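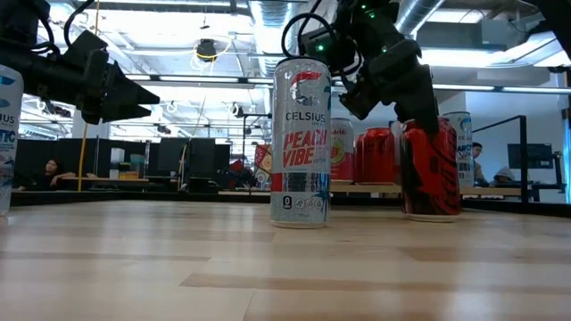
Peach Vibe, upright, with the rest of the stock around it.

The stocktake at Gurlow began at seven in the morning. The sheet had four columns: product, colour, position, remarks. The last column was narrow, and the guidance said to leave it blank unless a can was dented.

I had transferred from the Bardale depot in August. At Bardale we counted Homix shelving brackets, 1190 to a pallet, and a bracket has no front. A can has a front. The procedure gave 7 millimetres of tolerance for spacing and said nothing on which way the label should face.

I wrote to the Gill office and asked. The reply quoted clause 196, which covered lids.

So I made a rule. Labels would face the person counting. I entered the silver can first, as Peach Vibe, silver, centre. The red one with the black stripes had a coaster, white and round. None of the others near it did. I put "coaster" under remarks, then crossed it out, as a coaster is not a dent.
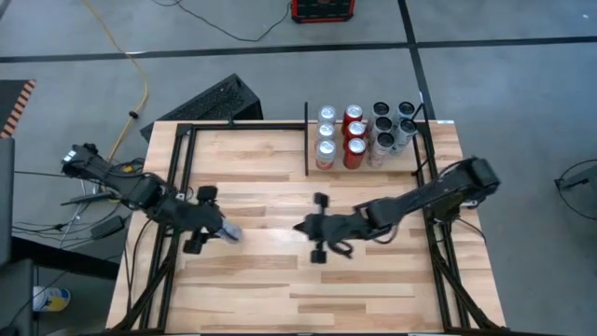

E. M. Tarbock

By the second sheet the cans were to be logged in columns at the far edge of the table. Silver went on the left, red next to it, white on the right. Silver and red made three each. White made five, and five does not divide into threes, so the block had an uneven side.

One silver-white can was on its side, away from the block. The form had no word for that. Position could be "front", "centre" or "rear". I read the guidance again from the top - 700 words, two of them misspelt - and found "upright" used throughout as if there were no other way for a can to be.

I wrote "lying down" under position. Then I initialled it, ruled a line beneath and started the next sheet.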